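Harness kitting notes, 2024-01-24. Subject: small electronic parts sorted from a lined tray into bins before packing.

Steel tray, white paper liner, changed every 200 parts. Small connectors show up better on paper than on bare steel.

Three part types per tray at most. Boards go first, wire last.

Yellow bins on both sides of the tray. Round red board, gray twisted wire, brown-and-red harness still on the paper. 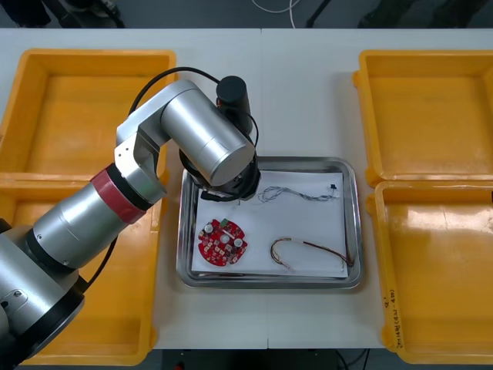
How should a harness be stored before assembly? In a loose loop, with no tight bends near the connectors.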